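Two-armed folding bench takes shape at Koren workshop

A pair of robot arms that folds laundry is being put together at the Koren shared workshop, where members Indira Bhat and Edgars Rebane have been working on it in the evenings since May. The two hope to have it fold a T-shirt from start to finish without help by the end of the season.
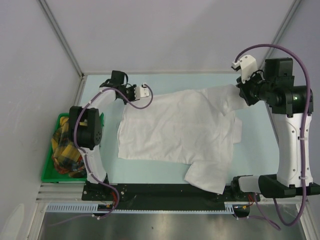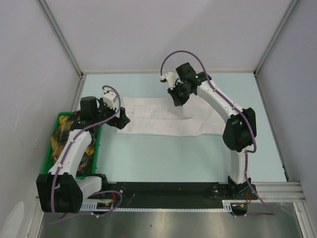
The two arms at the Koren bench, with white cloth on the table and the green tray at left.

The project goes by the name Jasiter, which Rebane says he picked because the web address was free. Both arms are bolted along the front of a walled table so that they can reach the same piece of cloth from either side. The purple cables that run along the arms are held on with small white fasteners, a job that Bhat said took longer than putting the arms together.

"We had them hanging free at first and they caught on everything," she said. "I must have redone the left one four times."

Bhat repairs sewing machines for a living and joined the workshop two years ago to use its lathe. Rebane writes software for a shipping office. Neither had built a robot before. They started with a single arm, which they used to push wooden blocks across a desk, and ordered parts for a second one when it became clear that one gripper could not do much with a shirt except drag it.

The arms are built from a set of plans passed around among hobbyists, with changes. The original base was meant to be clamped to a desk. Bhat drew up a longer mount so that both arms would stay at a fixed distance from each other, and had it cut by Voß, a metal shop a few streets away that gives workshop members a lower rate on small orders. The first one came back with a row of holes in the wrong place. The mistake was in the drawing, Bhat said, and she paid for the second.

The pair have spent $2,411 so far, not counting tools they already owned. Koren gave them $500 of that from its yearly project fund, on the condition that the drawings be left in the workshop's shared folder for other members. Motors were the largest expense. Two have been replaced, both in the shoulder of the right arm.

The software is Rebane's part of the work. The arms learn from recordings of a person guiding them through a task, and he and Bhat take turns doing the guiding. A session usually lasts an hour. After that, Rebane said, people get sloppy and the recordings are not worth keeping.

T-shirts have been the main subject. Bhat buys them used and washes them several times before they go on the table, on the theory that new ones are too stiff to behave like real laundry. Shirts that are too thin cause trouble of a different kind – the gripper picks up two layers when it is meant to pick up one. Rebane has tried slowing the arms down and changing the angle at which the fingers meet the cloth. The slower speed helped a little.

Sleeves remain the hardest part. In a test in front of other members last month, the arms made the first fold on 5 shirts in a row but finished only 2 of them. The others were left with a sleeve sticking out.

"My mother would send those back," Rebane said.

The bench has drawn some interest from elsewhere in the building. Clokar, a bicycle bag maker that rents the unit upstairs, has asked whether the arms could stack cut fabric. Bhat said she told them to ask again next year. Stacking would need a larger table, she said, and the fabric used for bags is much heavier than anything the arms have handled.

For now the next step is a new set of gripper fingers. Bhat has drawn two versions, one with a narrower tip and one with a soft pad, and plans to print both on the workshop's machine once the line for it gets shorter. Rebane wants to move the power supply farther from the table, where it can be reached without leaning over the arms.

Members who would like to see the bench running can stop by after 7 p.m. on most evenings when the side door is open. The two are also asking for donations of plain cotton T-shirts in adult sizes, which can be left in the box by the front desk. Shirts with large printed designs are not needed at this stage, and neither are towels.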